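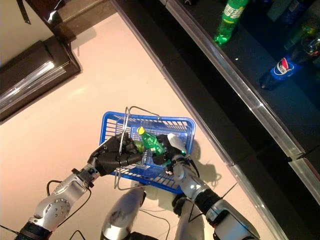 Muvo - Quellen zur Umweltgeschichte der Gilauer Niederung
Gebundene Ausgabe mit Kartenteil und Online-Zugang

Verlag: Ridgeway
Reihe: Muvo
Sprache: Deutsch, Quellentexte teilweise Niederdeutsch und Latein
Ausstattung: Textband, Kartenmappe, Zugangscode für die Datenbank
Lieferstatus: lieferbar
Zielgruppe: Forschung, Archive, Landesbibliotheken, Lehre ab Hauptstudium

Kurzbeschreibung

Der Band erschließt die schriftliche und kartographische Überlieferung zur Entwässerung, Nutzung und Wiedervernässung der Niederung bei Gilau. Er enthält 155 Dokumente vom späten Mittelalter bis in die Nachkriegszeit, darunter Deichordnungen, Torfregister, Mühlenprozesse, Gutachten zum Ausbau der Wukance und Protokolle der Wassergenossenschaft. Etwa die Hälfte der Stücke war bisher nicht gedruckt. Der Kartenteil umfasst 66 Blätter in einheitlichem Format.

Die Reihe Muvo richtet sich an Benutzer, die mit den Quellen selbst arbeiten. Eine zusammenhängende Darstellung der Landschaftsgeschichte ist nicht Bestandteil des Bandes. Die Einleitung beschränkt sich auf Naturraum, Verwaltungsgeschichte, Überlieferungslage und Auswahlkriterien.

Inhalt und Gliederung

Der Textband hat 800 Seiten und ist in acht Sachabschnitte geteilt:

Grenzen, Marken und Allmenden
Mühlenstau und Wasserrechte
Deiche, Gräben und Schleusen
Torfstich und Brennstoffversorgung
Fischerei und Vogelfang
Flussbau an der Wukance
Genossenschaften und Melioration
Schutzgebiete und Wiedervernässung

Innerhalb der Abschnitte folgen die Dokumente chronologisch. Stücke, die mehrere Sachgebiete berühren, stehen dort, wo der rechtliche Anlass der Niederschrift liegt. Auf sie wird in den übrigen Abschnitten verwiesen. So findet sich der Vergleich über den Stau der Untermühle unter den Wasserrechten, obwohl sein längster Teil die Aalfänge regelt.

Jedem Dokument ist ein Kopfregest vorangestellt. Es nennt Aussteller, Empfänger, Gegenstand, Datierung, Überlieferungsform und Lagerort mit Signatur. Es folgen der Text, der textkritische Apparat und der Sachkommentar. Die Apparate sind getrennt gezählt, Buchstaben für die Textkritik, Ziffern für die Sachanmerkungen.

Editionsgrundsätze

Die Transkription ist zeichengetreu, soweit es die Lesbarkeit zulässt. u und v werden nach Lautwert wiedergegeben, i und j ebenso. Groß geschrieben werden Satzanfänge und Eigennamen, auch bei Stücken des 17. und 18. Jahrhunderts, deren eigene Großschreibung keinem erkennbaren System folgt. Die Interpunktion ist behutsam modernisiert. Kürzungen sind stillschweigend aufgelöst, wenn die Auflösung eindeutig ist. In allen anderen Fällen steht die Ergänzung in runden Klammern. Textverlust ist durch eckige Klammern bezeichnet, die Zahl der Punkte gibt keinen Hinweis auf den Umfang der Lücke.

Flurnamen bleiben in der Schreibung der Vorlage. Das Ortsregister führt sie unter der heute gebräuchlichen Form zusammen, sofern eine solche besteht. Abgegangene Flurnamen ohne gesicherte Lage erscheinen kursiv und ohne Koordinaten.

Maße und Gewichte werden nicht umgerechnet. Eine Tabelle im Anhang gibt die für den Raum Gilau nachweisbaren Werte mit Beleg an. Für die Torfmaße liegen widersprüchliche Angaben vor - die Tabelle verzeichnet sie nebeneinander und verzichtet auf einen Mittelwert. Das gilt insbesondere für das Fuder, das im Torfregister des Amtes und in den Rechnungen der Stadt verschieden groß angesetzt ist.

Bei Serienquellen wurde ausgewählt. Die Schauprotokolle der Gräben sind in Stichjahren vollständig abgedruckt, die übrigen Jahrgänge nur in einer Liste mit Datum, Umfang und Signatur nachgewiesen. Wer die Serie auswerten will, muss weiterhin das Archiv aufsuchen oder auf die Digitalisate in der Datenbank zurückgreifen.

Kartenteil

Die Karten liegen lose in einer Mappe und sind auf der Rückseite mit Blattnummer, Titel, Herkunft und Maßstab der Vorlage beschriftet. Reproduziert wurden Handzeichnungen aus Prozessakten, Flurkarten, Nivellements der Wukance, Bodenkarten und die Pläne der beiden großen Meliorationsvorhaben. Handzeichnungen sind farbig wiedergegeben, gedruckte Vorlagen in Graustufen, sofern das Original keine Kolorierung aufweist.

Die Blätter sind auf ein Format gebracht. Der Maßstab der Reproduktion weicht daher meist von dem der Vorlage ab. Auf jedem Blatt ist eine Maßstabsleiste einkopiert. Bei Zeichnungen ohne Maßstab, also bei fast allen Augenscheinkarten, fehlt sie.
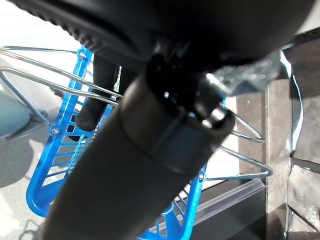
Ein Übersichtsblatt in moderner Kartographie zeigt die Lage aller im Textband genannten Mühlen, Schleusen und Stiche. Die Nummern auf dem Übersichtsblatt entsprechen den Dokumentnummern. Für den Abschnitt zum Flussbau ist zusätzlich ein Längsprofil der Wukance beigegeben, das die Sohlhöhen vor und nach der Begradigung gegenüberstellt. Die Höhen der älteren Nivellements beziehen sich auf den Pegel der Stadtmühle und wurden nicht auf heutiges Normalhöhennull umgestellt. Der Bezugspunkt ist nicht erhalten.

Online-Zugang

Mit dem Band wird ein Code für die Muvo-Datenbank geliefert. Sie enthält:

den vollständigen Text der Edition, durchsuchbar mit Schreibvarianten
Digitalisate der Vorlagen, soweit die Archive zugestimmt haben
die georeferenzierten Fassungen der Flurkarten und Pläne
die Register als strukturierte Daten
Nachträge und Berichtigungen

Die Variantensuche arbeitet mit einer Liste, die aus dem Material selbst gewonnen wurde. Eine unscharfe Suche über beliebige Zeichenfolgen ist ebenfalls möglich, liefert bei kurzen Flurnamen aber viele Fehltreffer. Suchergebnisse lassen sich als CSV ausgeben, Texte als TEI-XML, Karten als GeoTIFF. Augenscheinkarten sind nicht georeferenziert, da ihre Geometrie eine Entzerrung nicht zulässt.

Einzelpersonen registrieren den Code einmalig mit einer E-Mail-Adresse. Für Bibliotheken wird der Zugang über den IP-Bereich oder über Shibboleth eingerichtet, der Code ist in diesem Fall nicht zu verwenden. Der Zugang ist zeitlich nicht begrenzt. Die Weitergabe an Dritte ist ausgeschlossen, auch beim Verkauf des antiquarischen Bandes.

Herstellung

Fadenheftung, Leinen mit Titelprägung, zwei Lesebänder. Alterungsbeständiges, säurefreies Papier. Der Satz ist zweispaltig nur in den Registern, sonst einspaltig mit Zeilenzählung am inneren Rand. Die Zeilenzählung beginnt mit jedem Dokument neu, in den Apparaten wird nach ihr zitiert.

Die Kartenmappe ist aus grauem Karton mit Einschlagklappen gefertigt und für die liegende Aufbewahrung vorgesehen. Bei stehender Aufstellung verziehen sich die größeren Lagen. Bibliotheken, die Mappe und Band getrennt aufstellen, finden auf dem Vorsatz ein Feld für den Standortverweis.

Register

Personen, Orte und Flurnamen, Gewässer, Sachen und Wörter. Das Gewässerregister ist neu gegenüber den früheren Bänden der Reihe und verzeichnet auch namenlose Gräben, wenn sie durch Anlieger bestimmt werden können. Das Sachregister ist nach Begriffen der heutigen Umweltgeschichte angelegt, das Wortregister nach dem Wortlaut der Quellen. Wer etwa nach Nutzungskonflikten sucht, beginnt im Sachregister. Pflanzen- und Tiernamen stehen im Wortregister, mit der wissenschaftlichen Bezeichnung nur dort, wo die Bestimmung gesichert ist.

Bekannte Berichtigungen

Im Abschnitt zum Torfstich sind bei einem Teil der Auflage zwei Fußnoten vertauscht. Ein Korrekturblatt liegt den später ausgelieferten Exemplaren bei und kann ansonsten beim Verlag angefordert werden. In der Datenbank ist der Fehler behoben. Die Signaturen des Stadtarchivs Gilau entsprechen dem Stand vor der Umstellung der Bestände, eine Konkordanz steht unter den Nachträgen.

Bezug

Der Band wird nur vollständig abgegeben. Kartenmappe und Datenbankzugang sind nicht einzeln erhältlich. Fortsetzungsbezieher der Reihe erhalten ihn automatisch zum Vorzugspreis. Ansichtsexemplare werden nicht verschickt, eine Leseprobe mit Inhaltsverzeichnis, Editionsgrundsätzen und einem vollständigen Dokument steht als PDF bereit.

Rezensionsexemplare vergibt Ridgeway auf schriftliche Anfrage unter Angabe der Zeitschrift. Der Nachdruck einzelner Karten ist genehmigungspflichtig, die Rechte liegen bei den besitzenden Archiven. Der nächste Band der Reihe, mit den Forstordnungen des Oberlaufs der Wukance, ist für November angekündigt.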